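Spent Monday at the Kitau open day, upstairs at the Biltside building. Notes in a few posts, mostly on the bimanual cell. 6th October, for anyone searching later. 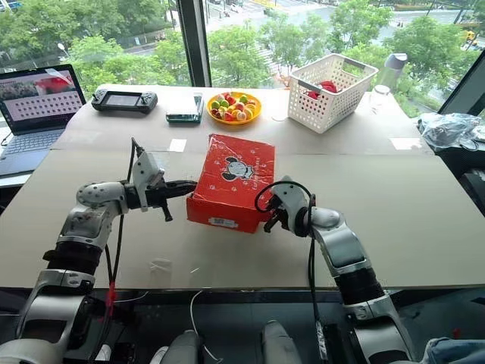 The question I went in with was how they split the load between two arms when neither gripper can span a carton. Short answer: both arms press inward from opposite sides and friction does the rest.

That makes squeeze force the number to watch. Too low and the box slips, too high and the side walls bow. They cap it at 40 N per side for shoebox-size cartons. No force sensor at the wrist – it is estimated from joint current.

I asked about drift in that estimate as the joints warm up. They re-zero every 8 cycles. Fine for a demo, less fine for a shift.

Training set for the box task is 129 teleoperated episodes, recorded since June. Smaller than I expected. They said a third of the first batch was thrown out for inconsistent approach angles.

Cardboard over the tabletop is a choice I would copy. Cheap, matte, easy to replace, and a gripper that comes in low scuffs paper instead of metal.

Multel had a conveyor demo in the next room. Good cycle time, fixed part poses, so not much to compare.

Chowdhury showed a palletizing planner, slides only. Would like to see it on hardware.

Open item: nobody had figures for cartons with loose lids. I left them six questions by email and will add the replies to this thread.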